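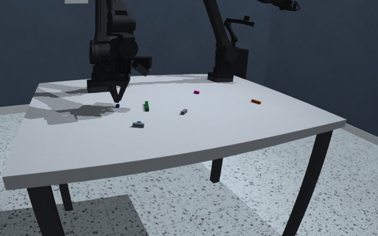 Before you pay for the two-arm Mevik practice kit, I advise you to spend one evening with its simulator. Zustesico sells the kit, and the simulator comes as a separate download with a trial licence, so you can learn the whole job without any hardware on your desk. The default exercise gives you a white table, two black arms and a few small coloured blocks, and your task is to bring a block from one place to another. The tiny blue cube near the gripper is a good first target, as the arm has only a short way to go. I made many mistakes at the beginning, and I write the steps here in the order I wish I had used.

What you need

A computer with a separate graphics card, a mouse with a wheel, and 21 GB of free disk space. The installer asks for less, but it unpacks everything twice. A game controller is optional. I tried one and went back to the keyboard.

Step 1. Install and check the version

Run the installer and choose the folder yourself. Please don't use a folder with spaces in its name. When the program opens, look in the Help menu for the build number. My notes are for build 587. In older builds the gripper menu is in another place and some of my instructions will not match.

Step 2. Load the table exercise

Open Exercises, then Table, then Two Arms. Wait until the bar at the bottom is full. If you click too early, the arms load but the blocks do not, and you must start again.

Step 3. Choose the active arm

Press Tab to change between the arms. The name of the active arm is shown in the side panel, not on the arm itself, and I think this is the weakest point of the product. More than once I moved the wrong arm across the table and pushed the blocks in all directions. Move the arm a very small amount first and see which one answers.

Step 4. Go above the block

Set the speed to 43 per cent. Move the gripper until it is above your block with the fingers pointing down, and stop there. The shadow on the table helps you judge the height, but it does not fall straight down, so do not use it for judging left and right. Change to the top camera for that.

Step 5. Lower, close, lift

Go down with the Page Down key, in short presses. Close the gripper with C. Wait one second before you lift. If the block slides out, the fingers were too high. Open, go down one more press and try again. With a long block, turn the wrist so that the fingers close over the narrow side.

Step 6. Bring in the second arm

Try this only when Step 5 feels easy. The arms have long links, and the elbow needs much more room than the gripper. Park the arm you are not using away from the tabletop before you reach across with the other one. There is a Park button, but it takes the shortest path and does not look for obstacles, so I prefer to park by hand. Then save this position, so that you can return to it after each attempt.

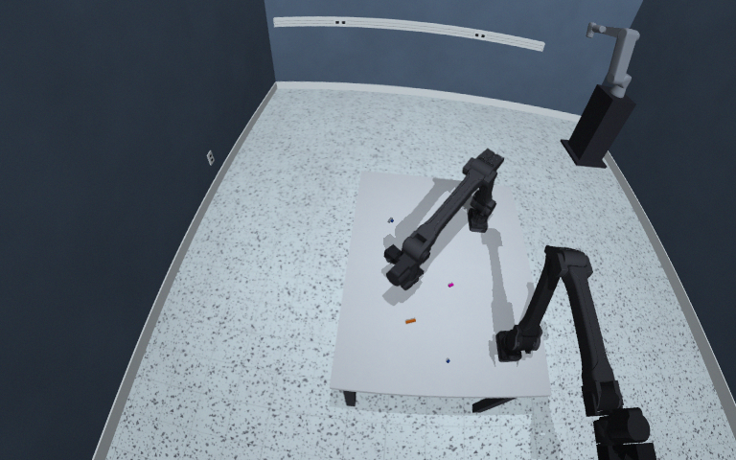 Sarkar wrote to me after the first version of this page that parking by hand is too slow for a class, and that in Steltbridge they give every student the same saved position file at the start. I have tested this and it is a good method. Put the file in the Positions folder and restart the program, or it will not be in the list.

Is it worth the money?

The trial licence is enough for all the steps above. The paid licence adds recording and your own objects. If you will buy the real arms later, I would pay for it, as the recordings can be played on the hardware. If you are only curious, stay with the trial.

Last changed 12 November 2018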